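Zindbridge Forum > Manipulation > Data Collection
Thread: Two-plate sorting set, wrist view vs. fixed view

gatach_ops wrote:
We are collecting teleoperated demonstrations for a pick-and-place policy. The props are fruit and vegetables on two round plates, one red and one green. Each episode has a wrist stream, a fixed stream, joint states and one line of instruction text. So far we have 800 episodes, of which 151 were rejected on review.

Most rejects are label problems. The operator moves one item and the text names another. The orange chunk is the worst case. It has been entered as papaya, mango, carrot and "orange block" by different operators, and at wrist range I can't say which of them is right.
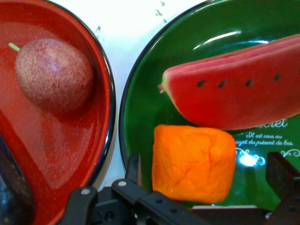
Re: Two-plate sorting set, wrist view vs. fixed view

dedwood77 wrote:
Choose one name and put it in the prop sheet. If your own people can't agree on mango or carrot, use "orange piece" and close the matter. The purple fruit on the red plate will cause the same trouble. I would have typed passion fruit.

The glare concerns me more. Both plates are glossy and the green one has bright streaks on it in the wrist view. Did you lock exposure on that camera?

gatach_ops wrote:
Exposure is locked, white balance too. The strip of table between the plates still comes out close to white. Lowering the exposure loses detail on the gripper linkage, which is black.

h_baek wrote:
I disagree with dedwood77 on the single name. If the policy is going to take typed commands from people, it needs the variation. Keep a fixed ID for the prop and store several phrasings against it. Then sample a phrasing at training time. On our last set we wrote 105 phrasings and the cost was one afternoon of typing.

What you must not vary is the ID. Half our cleanup in July was merging two IDs that pointed at the same prop.
-- Hyun-seo Baek

dedwood77 wrote:
Sampling phrasings is fine if the phrasings are true. "Mango" and "carrot" are two different claims about one prop. You would be training the text encoder that they are the same thing.

h_baek wrote:
Fair. Then vary the verb and the plate wording, and leave the noun general.

politis_r wrote:
Has anyone looked at the printing on the green plate? There is white script and a swirl on it. A small model can latch onto high-contrast print and use it as a position cue. Rotate the plate between episodes or you will find out at evaluation time.

gatach_ops wrote:
We shift the plates but have not been rotating them. I will add it to the reset list. Layout from the fixed camera is attached, with the orange piece in the gripper. The rims nearly touch here, so a small placement error near the join is hard to score from the wrist stream alone.
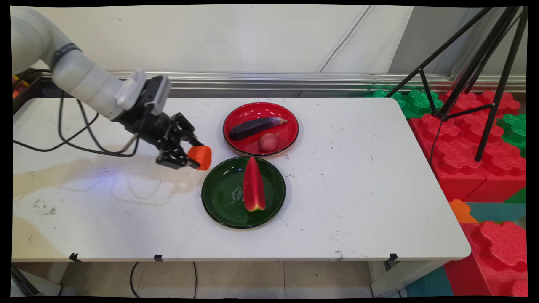
How many episodes should be reviewed by hand before training starts?
All of the first batch, then a random sample of each later batch. Raise the sample size again whenever an operator, a prop or the instruction template changes.

politis_r wrote:
That is the rule from the Gatach notes and it is reasonable. I would add a check on the start pose. We had 2,221 episodes in one set and the start poses were so alike that the policy stalled when the arm began a little off.

dedwood77 wrote:
I still say fixed camera first, wrist second. Score the placement from the fixed view and use the wrist stream for the grasp only.

politis_r wrote:
Depends on the height of the gripper at release. With the arm over the plates the fixed view can be blocked. Keep both and mark which one the reviewer used -- a one-letter column is enough.

gatach_ops wrote:
Column added. Noun is now "orange piece" in the prop sheet, and the old text for the rejected episodes is being rewritten by script. I will post the new reject count when the next batch has been reviewed.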